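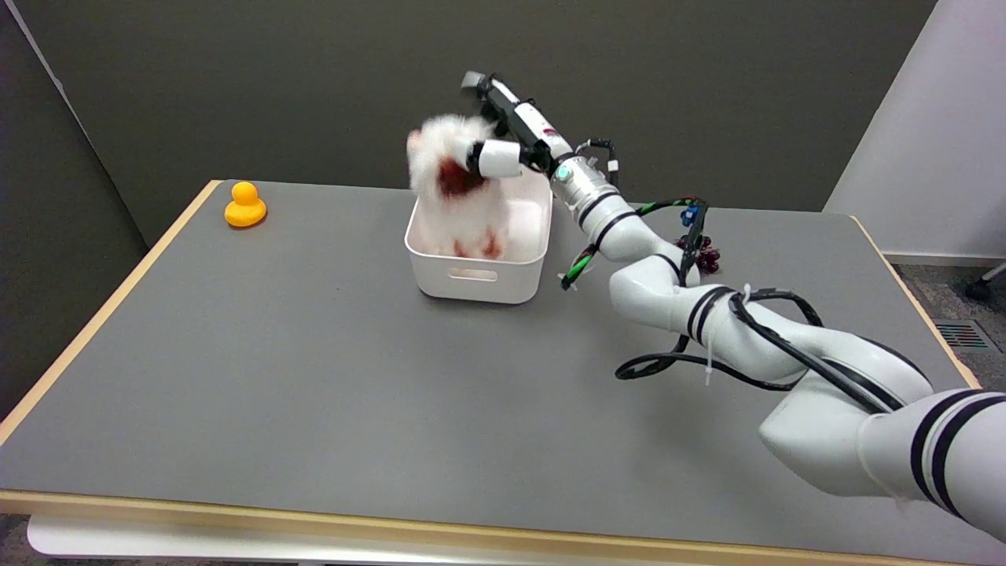 Weißer Kunststoffbehälter mit Plüschtier auf grauer Tischfläche, links eine gelbe Badeente

Über uns

Die Roltau GmbH betreut Arbeitsplatzrechner und Server, deren Betriebssystem vom Hersteller nicht mehr oder nur noch befristet gepflegt wird. Wir erfassen den Bestand, bewerten die Risiken und planen die Umstellung auf eine unterstützte Version. Auftraggeber sind Betriebe und öffentliche Einrichtungen mit 50 bis 225 Arbeitsplätzen.

Leistungen

Bestandsaufnahme: Erfassung von Versionsständen, Treibern und Fachanwendungen mit dem Inventarwerkzeug Mila. Die Auswertung liegt als Tabelle und als Bericht vor.

Migration: Umstellung in Gruppen nach einem Testlauf auf Referenzgeräten. Anwendungen ohne Freigabe für das Zielsystem werden in virtuellen Maschinen weiterbetrieben.

Abschottung: Altsysteme, die an Messgeräte oder Maschinensteuerungen gebunden sind, erhalten ein eigenes Netzsegment ohne Internetzugang. Der Dateiaustausch läuft über das Übergabesystem Danden.

Standorte und Betrieb

Das Unternehmen unterhält 3 Standorte. Die Testumgebung befindet sich am Hauptsitz und umfasst 82 Gerätekonfigurationen. Wartungsfenster werden schriftlich vereinbart. Im Dezember finden keine Umstellungen statt, Störungen werden weiterhin bearbeitet.

Den Vertrieb von Lizenzen hat die Schwestergesellschaft Barros übernommen. Roltau erhält hierfür keine Provision.

Stand: 18. Januar 2021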